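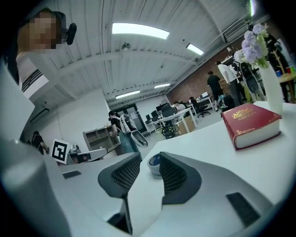 Ravik Senior Dog Club: Questions

Who can join?
Anyone with a dog aged ten or over. Mixed breeds are welcome. We have nearly 300 dogs on the list.

What does it cost?
Nothing. A printed newsletter by mail is 50 cents an issue.

My dog turned ten in April. When does she go on the birthday page?
Next year. The page is made up in January.
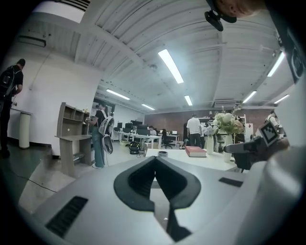 Page last changed: 28 April 2000

Can I list a dog who has died?
Yes. Send the name and dates and we move the entry to the memorial page. Photos stay up.

Do you give advice on food or medicine?
No. Ask your vet.

Where do I send photos?
Box 2853, Trurkport. Write the dog's name on the back. We can't return prints.

Can I use a nickname for myself?
Yes, most members do.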